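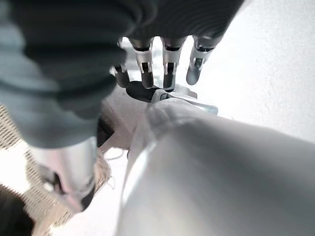 **Who can join the Trilel course on patient handover?**

Any nurse, doctor, pharmacist or therapist who gives or receives handover at work. Students in their last year are also welcome, but they must bring a letter from their school.

**How long does it take?**

The course has five evening sessions, each on a Friday at the Drikdale building. We start at 5 p.m. and finish at 8 p.m., with one short break for tea.

**How many people are in a group?**

The maximum is 17. When a group is full, we put your name on the list for the next one, and we write to you if a place becomes free.

**What will we practice?**

Mostly spoken handover at shift change, and also handover by telephone. In the third session we work on written notes. Please do not bring notes of real patients, even if you have removed the name. We prepare all the cases ourselves.

**Do I receive a certificate?**

Yes, if you attend at least four sessions. It is sent by email in the month after the last session. Please check how your name is written in the registration form, as we copy it from there.

**Is my English good enough?**

If you can do your daily work in English, it is enough. Several of our teachers learned it as adults too.

**Can I cancel?**

You can cancel without payment until one week before the first session. After that, you may give your place to a colleague.

**Whom do I contact?**

Write to Gyu-bin Choo at the Trilel office. In December the office is closed for two weeks and answers will be slower.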